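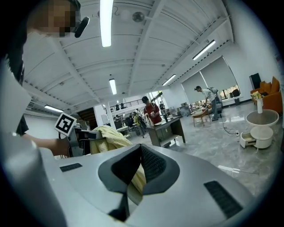
Orkamora open day, anyone else go?

Started by benchtop_mick

benchtop_mick
Went over on Saturday and thought I'd write it up as a few of you were asking whether it was worth the trip. Short version: yes if you like seeing the work done, no if you want a show.

You sign in at the desk, get a sticker, and then you're more or less left to wander. Ritu Tripathi did the talk at eleven. It lasted twenty minutes and had four slides. After that people went round the stations in groups and could ask the operators questions when they stopped between runs.

The main job at the moment is cloth. Picking it up, passing it over, laying it flat, folding it. All done by people with hand-held grippers, and the recordings go off to train the arms. Ritu said the target for the cloth set is 3,000 good runs and they had 2,527 on the morning of the open day. A run only counts if it gets through checking.

They let visitors have a go after lunch. I managed one fold in what felt like a week. You lose all the feeling in your fingertips and have to do everything by eye.

Parking is round the back, first left after the tyre place. The sign is for the old tenant.

dunlin
Thanks for this. Was the Chauhan arm running? It was on the flyer and it's the only reason I'd have gone.

benchtop_mick
It ran twice, at twelve and at half two. Picked a tea towel off a pile and put it in a tray. First time it took three attempts to get hold of one towel and not two. Second time it got it straight away. If you missed those slots you missed it.

PatW_Controls
I was there too and I'll be the miserable one. I drove an hour and a half to see automation and I watched people move cloths about by hand. They were nice enough, but the flyer said "robot open day" and the robot did perhaps ten minutes' work in total. I have been to trade evenings at Zustby with six cells running all night.

benchtop_mick
Fair about the flyer. I don't agree about the rest. The hand work is the job. If they'd hidden it in another room and put the arm on a loop at the front, you'd have seen less of what they do.

PatW_Controls
I'd have seen a robot though.

sarla_s
Hello, Sarla Shukla here, I look after the checking side at Orkamora and someone sent me the link. I'm not here to argue, just a few bits of information.

The flyer wording was ours and we've had the same comment from other people. Next one will say what is on and at what times.

On the numbers, Saturday was a normal working day for the operators apart from the visitors' hour. By close the cloth count stood at 2,674. None of the visitor runs are in that figure. They go in a separate folder.

Happy to answer questions if they're ones I'm allowed to answer.

dunlin
That's 147 in a day. Is that good?

sarla_s
It's decent for cloth. With rigid things like cups and boxes we'd expect a lot more. Cloth never starts in the same shape twice, so there is more resetting, and we reject more of it.

gantry_lou
What gets a run rejected? I'd have guessed dropping the thing.

sarla_s
A drop on its own is fine if the operator picks it up again and carries on. We keep those. The usual reasons are the marker on top of the gripper being turned away or covered for too long, a hand going in to straighten the cloth, or the operator stopping halfway to think. The last one is very common in someone's first week.

gantry_lou
So the marker is how you know where the gripper is?

sarla_s
It's one of the ways, yes. I'll leave it there.

benchtop_mick
Handing over from one gripper to the other was the bit I couldn't do. You have to keep hold with the first until the second has a proper grip, and I kept letting go early. The operator next to me told me to pinch further in from the corner. That helped a bit.

tomasz_r
We run a Plorby at work on textile sorting and I'd say the same about corners. If it takes the very tip it slips. We moved the pick point inwards and the dropped pieces went down by a good margin. Interesting that people with grippers end up doing the same.

PatW_Controls
Serious question for Sarla then. Why not just program it? We have done flat sheet handling for years with suction and a camera and no one had to fold anything by hand thousands of times.

sarla_s
For flat sheets of one size I would do it your way. The customer we're working with gets mixed items in a heap. Suction was tried before I joined and it kept lifting two or three at once. I can't say more than that about the customer.

tomasz_r
Pat, we use suction for the flat stuff and it's great. It's hopeless on towels, the air goes straight through.

PatW_Controls
I'll give you towels. I still think 3,000 runs for one type of item is a lot of wages, and I'd like to see what the arm does after it. If it still needs three goes to pick one up, somebody should be asking questions.

benchtop_mick
That I do agree with. Sarla, is there going to be another one once the set is finished?

sarla_s
The plan is February. The arm would be trained on the full set by then and we'd run it for longer, with the old version alongside so people can compare. Not confirmed yet. Ritu wants to do it and we need to sort out cover for the operators first.

gantry_lou
Is it all right to bring teenagers? Mine is fifteen and would be into this.

sarla_s
Fourteen and up with an adult. Flat shoes please, the floor is slippery and there are cables.

dunlin
I'll come in February if the times are on the flyer.

PatW_Controls
Same. And put a bigger sign up for the car park, I went round three times.

benchtop_mick
I'll post here when the date's out. Lou, if you want a lift from the station let me know nearer the time, I've got two seats.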